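The washing-up clause

Every industry gets the rulebook it deserves, and household robotics has ended up with one that devotes 15 pages to crockery. It is called the Enier guide, after the working group that drafted it, and it sets out how people should behave when they are teaching machines to clear a table. I have read all of it. I would not recommend this as a way to spend a Tuesday, but I came away oddly fond of the thing.

The bulk of the advice concerns humans. Trim your movements. Don't fling. If you fumble a cup, leave the fumble in the recording and label it, because a machine trained only on flawless table-clearing will have no idea what to do the first time a saucer gets away from it. There is a stern paragraph on sleeves. There is a sterner one on talking with your hands while your hands are holding grippers, which I suspect was written after a meeting. 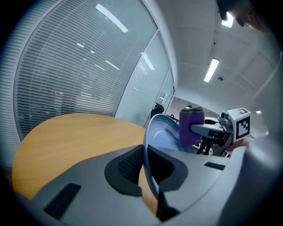

Stenik, a small firm with an office in Skisthorpe, took up the guide in January and has been arguing with it ever since. The sorest point is clause 2, the grip rule. It says a plate must be held far enough in from the rim that it can't pivot, but not so far in that the gripper hides it from its own camera. Anyone who has cleared tables for a living will tell you those are competing ambitions. Stenik's operators now practise for 40 minutes before a session counts, and they have developed opinions about plates that I had previously only heard from caterers.

Then there is the matter of two hands. Under the guide, each gripper gets one object and keeps it until it has been put down somewhere sensible. Stacking on the move is forbidden. So is what the drafters call "opportunistic carriage", known in my house as grabbing the mug on the way past. Real people do this constantly. It's most of what tidying is. The guide's position is that real people also break a lot of mugs.

The markers cause fewer rows. If a gripper wears a printed one, its pattern is to be kept clean, flat and facing somewhere a camera might find it. A scuffed marker is a reportable defect, in the same colour-coded category as a cracked finger pad. I asked whether anyone had ever reported one. They had, apparently, and there was a form.

What the guide leaves out is more telling. It has plenty to say on breakages and only a line on bystanders, who are to be "made aware". Aware of what, and by whom, is left to the reader. Tai, a rival outfit with its own draft in circulation, gives bystanders a full chapter and plates a single sentence. Put the two together and you'd have a decent standard, although the two groups can't yet agree on whether a bowl is a cup.

A revised edition is promised. Stenik has sent in its comments, the longest of which is on sleeves.

Comments

teatowel_tyrant
I washed dishes in a pub for years and was never once offered a 40 minute warm-up. Where do I send the invoice?

Marg from the back shed
A bowl is not a cup. Happy to chair the meeting.

offcut
Good piece, but clause 2 makes sense if you've ever tried to pick up a dinner plate with barbecue tongs. Try it over the lawn first.

Reply from teatowel_tyrant
Tried it. Lawn's fine, plate isn't.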